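Flurkell season 2: sound mix on episode 5

jsayegh_lama
Watched ep 5 on Bokis last night. Dialogue sits well under the score from the 13 minute mark, in the kitchen argument. Stereo output, no processing. Anyone else?

hawi.a
Same on mine. I think it's the 5.1 fold-down. The centre channel is being dropped too far when the app sends two channels.

Asif Lashari
Disagree. I ran it through a proper receiver and Varela is still buried. She plays that role very quietly and the mix doesn't compensate. It's a performance choice.
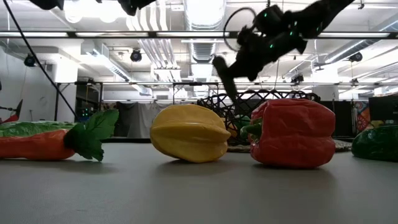 Red pepper and carrot on the grey tabletop.

hawi.a
Her level is fine in episodes one to four, same actor, same delivery. Check the centre channel on its own before blaming Jovita.

Asif Lashari
Did that. It's low there too, mainly below 900 Hz.

gebre_g
Try the version with Cáceres' commentary. The programme audio under it is a separate mix and the argument is clear. I'd say the wrong stem was delivered for 5.

jsayegh_lama
Commentary version is better here. I'll report it to Bokis.

Contact | Copyright Ollow Forums | Back to top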